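J'ai gardé mon vieux PC (et je ne le regrette pas)

Tout a commencé en mai, un soir où j'essayais d'ouvrir une facture. Une simple facture ! J'ai double-cliqué, je suis allée me faire un thé, je suis revenue, et le petit rond tournait toujours. Mon ordinateur, une grosse tour Skaleck achetée pour mes études et trimballée dans trois appartements, avait décidé de prendre son temps.

Mon premier réflexe, je l'avoue, a été d'aller regarder les neufs. Chez Matheson, la boutique en bas de chez moi, le modèle qui me faisait de l'œil coûtait 700 euros. Très joli, tout fin, silencieux comme un chat. J'ai fait deux fois le tour du rayon, j'ai caressé le clavier, et je suis rentrée bouder.

C'est une voisine de palier qui m'a parlé de Bondow, un atelier de réparation coincé entre une laverie et un marchand de tissus. J'y suis allée avec ma tour dans un cabas à roulettes (les pavés, une horreur) et un discours tout prêt pour qu'on ne me vende pas n'importe quoi. Je n'en ai pas eu besoin. On m'a demandé ce que je faisais de mes journées avec cette machine : j'écris, j'ouvre quarante onglets, je retouche mes photos de vacances. Verdict : pas assez de mémoire, un disque à bout de souffle, et une quantité de poussière dont je préfère ne pas reparler.

Je suis repartie avec un devis et l'envie soudaine de m'y mettre moi-même. Moi qui appelle quelqu'un pour changer un joint de robinet ! Mais la mémoire, c'est vraiment la porte d'entrée idéale. On éteint, on débranche, on couche la tour, on retire le panneau, et les barrettes sont là, debout dans leurs logements, tenues par de petits clips. On ouvre, on tire bien droit, on remet la nouvelle dans le bon sens grâce à l'encoche, on appuie jusqu'au clic.

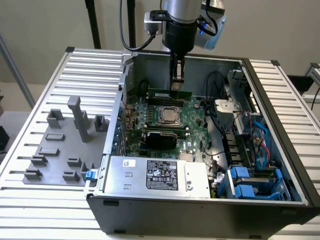 Ce clic, parlons-en, il fait peur. Il faut appuyer plus fort qu'on ne l'imagine, et j'ai bien cru tout casser. Avec le disque Batwood en plus, j'en ai eu pour 230 euros, et l'ordinateur démarre maintenant en 14 secondes (j'ai chronométré, évidemment, et j'ai envoyé le résultat à toute ma famille, qui s'en moque).

Depuis, je suis devenue un peu pénible. Je regarde le grille-pain d'un autre œil, j'ai recousu une fermeture éclair, et j'ai repéré chez ma sœur une imprimante qu'elle voulait jeter. Elle est dans mon entrée. Il me manque encore un tournevis assez long.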